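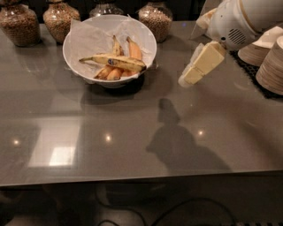
Fig. 4. Bananas in a paper-lined bowl, with the jars along the back of the counter.

Section 4. Setting Up the Fruit Bowl and the Back Row

By now you should have the counter cleared and wiped from Section 3. If you skipped ahead because you wanted to get to the fruit (I would have), go back and at least do the wiping, because a glossy counter shows every crumb and you'll be lifting everything up again in ten minutes.

I wrote this part for the rental kitchen at Cledavwood, where the counter is dark and shiny and there isn't much of it. It works on other counters too. You'll need one round bowl, a sheet of parchment paper, your jars, and whatever fruit you have. I use the plain white Lellska bowl, but any bowl that sits flat will do the job.

4.1 Lining the bowl

1. Wash the bowl and dry it all the way, inside and out. Don't forget the foot, the ring underneath, where water likes to hide.

2. Tear off a piece of parchment a good bit wider than the bowl. Too big is fine.

3. Crumple the paper into a ball with both hands, then open it back up. Do this two or three times! Fresh parchment is springy and wants to roll itself up again, and after a good crumpling it goes soft and stays where you put it.

4. Push the paper down into the bowl with your knuckles. Leave the edges standing up past the rim on at least two sides so you have something to grab when it's time to change it.

Note: I use parchment and not paper towel. Towel sticks to anything overripe and then you're picking bits of it off the fruit. Wax paper is okay for a day or two.

4.2 Putting in the bananas

1. Take off any plastic bag or tape. You can leave the little produce sticker on until you eat the banana – I always do.

2. Decide if you want them as a bunch or separated. A bunch looks nicer. Separated ones are easier to grab, and you can lay one across the top of the others like in Fig. 4.

3. Set the fruit down with the curve following the side of the bowl, so the stems come up and the weight sits in the middle. If the bowl tips when you let go, turn the heaviest piece toward the center and try again.

4. Put the ripest one on top. Freckles mean eat me next. In my house the one on top gets eaten and the one on the bottom gets forgotten, so I shuffle them every morning while the coffee is going.

Caution: Don't pile other fruit on top of ripe bananas. I did this once with 11 plums and a grapefruit, and I'd rather not talk about the paper.

Caution: Lift the bowl when you move it. Sliding it can drag grit across a polished surface, and those fine scratches show up the minute the light hits them.

4.3 The jars

1. Fill your clear jars away from the counter, over the sink or a tray. Stop at the shoulder, where the glass starts to curve in. Mine were from a box marked Kudel that I found at a yard sale, and they take 992 ml each if you go right up to the brim (don't).

2. Line them up along the back edge with a finger's width between them. Touching jars chip each other.

3. Put the bowl in front, with enough space that you can reach over it without your sleeve catching the fruit.

4. Wipe the shoulders of the jars with a dry cloth. Fingerprints love that spot.

Note: For small dry things I buy the 200 gram bags from Türkmen, the corner grocery, and top up the jars as they run low. If you're trying something new, start with 100 grams so you're not stuck with a jar of something you don't like.

Note: Write the date you filled each jar on a bit of tape and stick it underneath. It can't be seen from the front and you'll be glad of it in the spring.

4.4 Keeping it going

Change the parchment once a week, or right away if there's a sticky spot. Lift it out by the edges with any loose stems still inside and throw the whole thing away. Then wipe under the bowl, dry the counter, and start again at 4.1, step 2.

If you get fruit flies, empty the bowl, wash it in hot soapy water, and put the bananas in the fridge for a few days. The peels will go dark in there – the insides are still good. Peeling and freezing is in Section 6, along with my banana bread.

Last checked 30 Sep 2021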